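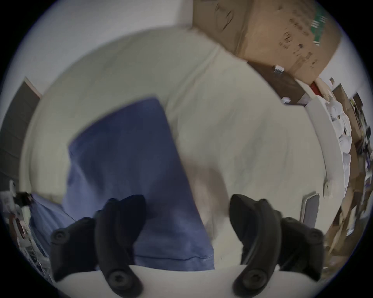 Folding notebook: cloth on the sheet-covered surface
Saturday, February 15, 2025
4 min read

Zübeyde Tuncer's question on the whiteboard was "can a machine put the laundry away yet?" Writing down where I stand on that before the March review, while I still remember the details.

Short version: folding one flat rectangular cloth, mostly yes. Laundry, no.

What we have

Hand-held gripper, two black curved fingers, each with a wide flap on the outer end. Screws checked before starting and again at lunch. One on the right finger had backed out a little, tightened it. Same fingers as on the Goh arm, so whatever I can't do with these by hand the arm won't do either. That's the main use of working this way. When I get stuck I know it's the fingers or the cloth and I can leave the software people alone.

Task for the day was the blue cloth on the white sheet. Fold in half, fold again, press, leave it roughly square to the surface. The result counts as good if I would put it on a shelf without redoing it. Tilted is fine. A corner sticking out from under the top layer is not.

Demonstrations so far in the Jomureo set: 400 folds across all cloths. 153 of them are blue cloth. Of those I threw out 83 on review, mostly for picking up two layers when I wanted one. That is a bad rate for a person who knows how to fold a cloth, and I've stopped blaming my wrist for it.

Notes from today

1. First fold is easy. Pinch the hem near the corner, lift, carry across, let go. The hem is a bit thicker than the rest and the fingertips find it well.

2. Second fold is where it goes wrong. Two layers at the edge, and the fingers will happily take the top one and slide the bottom one away. Coming in lower and flatter helps. If I come in steep I push the cloth ahead of me and get a ridge.

3. The sheet moves too. If I press hard enough to get under the cloth I also pinch the sheet, and then everything lifts together. I pulled it tighter after the first hour and it got better, but it creases again as soon as you work on it. A hard table would be easier. I don't want to switch, though, because people fold on beds.

4. Pressing flat: the backs of the fingers work better than the tips. The flaps cover more area. Nice accident of the shape. Stodero drew them that way for a different part.

5. One hand cannot square up a corner. I can drag it close. A person would hold the near edge with the other hand without thinking about it. I tried using the weight of the fold to hold it in place and got away with it some of the time.

Speed: slow. I didn't time every fold today, and the ones I did time included me stopping to write. Zübeyde wants proper times in the sheet, so next session gets a stopwatch and no notebook.

Where the arm is

Last run on the arm used the earlier set, before I cleaned it. It did the first fold fine on this cloth and on the two thinner ones. On the second fold it did what I do when I'm tired, top layer only, then it carried on as if the fold had been made. It has no idea that it missed. I would take a machine that folds worse but notices and tries again.

It also starts from a cloth laid out flat. Getting from a heap to a flat cloth is most of the work in real laundry and we have not touched it. I tried the heap by hand with the gripper for half an hour after lunch. Found a corner quickly twice, and the other times I was just turning the pile over.

The Akthorpe people asked whether this would carry over to their shop rags. Same shape, so in principle. Theirs come in sacks and they only need them in stacks, they don't care about corners. I told them it might be a better first job than the household one and I still think so. They're budgeting for 2,000 rags a week. At the present speed we'd be nowhere near it.

To do

- Retake the second folds with the low approach. Mark which ones, so we can compare against the old ones.
- Try a strip of rubber on the inside of one finger only. Zübeyde thinks both, I want to see one first.
- Agree on what counts as "missed a layer". She and I labeled the same clips differently.
- Add a check after each fold, even a crude one based on edge position.
- Ask Akthorpe for a sack of rags, used ones, washed.
- Spare screws. We're down to the last few and they're an odd length.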